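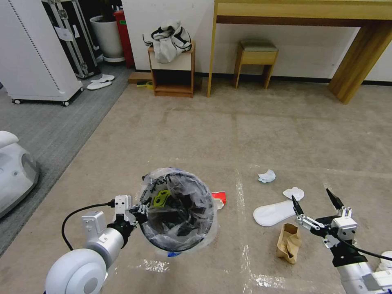
Figure 3. Clear bin with a transparent liner; handwriting in black marker is visible on the bag near the top edge. A crumpled brown paper bag is to the right.

4.2 Painted lettering on the Drukside walls

The survey recorded 351 pieces of hand-painted wall lettering in Drukside and Grastorgate. We counted a sign once per wall, even where two or more trades had been painted over each other. Such overlaps were common on corner buildings, and reading them took the most time. Lamrani made the first reading on site and Hegazy made a second from photographs. Where the two readings differed, both were kept in the table.

Most of the signs in Drukside name a shop and a trade, with the street number below. Chandlers, piano dealers and boot makers appear more often than food shops. In Grastorgate the order is usually reversed, so that the trade comes first in large capitals and the owner's name is smaller. The Chowdhury bakery wall is the main exception. It carries three layers of paint, and the oldest has a drop shadow that we found on only seven other walls.

Height seems to matter for survival. Signs above the first floor had kept more of their paint, while those at street level were often covered by posters or cleaned off when a shopfront changed. We returned to 30 of the walls in July, when the low evening sun made faint letters easier to read, and corrected several names. The Atix warehouse sign could not be read on either visit and is listed as unknown.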